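2020-03-30

The bottle on my desk

So, week two of working at the white table in the spare room, and I've become a person who thinks about water. I didn't plan this! I was meant to be writing a post about the curtains (they're still in the bag, don't ask) but I've had a headache every afternoon since we moved the desk up here, and my sister finally said down the phone, are you drinking anything that isn't tea? And I wasn't. Four mugs by lunchtime and nothing else, unless you count the milk on my cereal.

At the office in Stevcombe there was a cooler by the door, one of those big gurgling Furukawa things, and I must have walked past it thirty times a day and filled a cup without thinking. Up here there's no cooler. There's a kitchen, down two flights, and when I get to the kitchen I put the kettle on and eat a biscuit.

First I tried a jug and a glass. Very civilised, looked lovely, and I knocked the glass over on the second morning with my sleeve while reaching for a pen. It held 200 ml and I promise you it went a lot further than that. Under the keyboard, down the back of the table, into the extension lead box (which was fine, but my heart wasn't). So no more open glasses up here.

Then I dug out my posh flask, the Skidier one I bought for walking. It keeps things cold all day and weighs as much as a brick. The trouble is you can't see into it. I'd pick it up at four o'clock feeling very pleased with myself and find I'd had two sips. It also smells faintly of oxtail soup, however many times I wash it, and I've been through bicarb, vinegar and those little tablets for false teeth.

Which brings me to the plain old plastic bottle with a screw cap. I can see how much is left without touching it, and if I catch it with my elbow when the lid's on, nothing happens. My target is 2000 ml a day, which sounded enormous until I spread it out. The first big drink goes down before I open my email, then a few mouthfuls at the top of every hour, and I stop at teatime or I'm up all night.

I've also been strict about what else lives on the table. The lamp has gone to the windowsill, the post goes in the Flesum drawers and the mugs go back downstairs (mostly). A bottle standing in clear space gets drunk from, and a bottle behind a pile of envelopes doesn't, at least not by me. 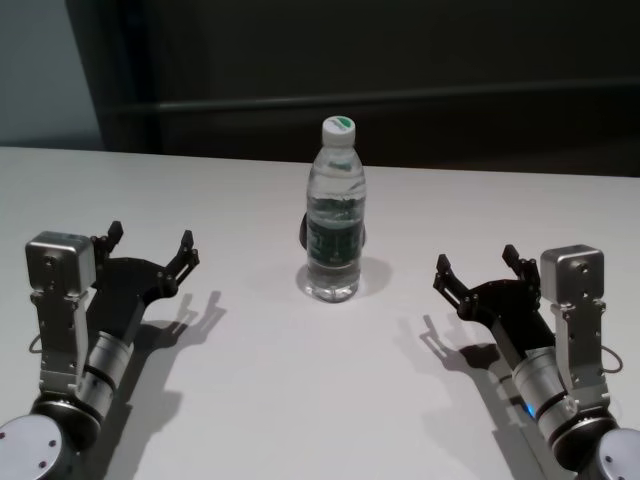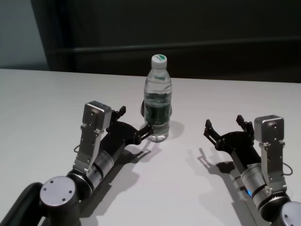
Green label, white cap, white table, and a good lot of water in it still to get through.

The headaches are better, by the way. I had one on the day I skipped it and one after a very long call, and I'm blaming the call for that.

Comments

Marnie
I do the same but with two small ones, because a big bottle puts me off before I've started. I fill them both at breakfast and the second one has to be gone before I'm allowed my afternoon coffee. Try a slice of cucumber if you get bored of plain, and give up on the flask, mine has smelled of soup for years.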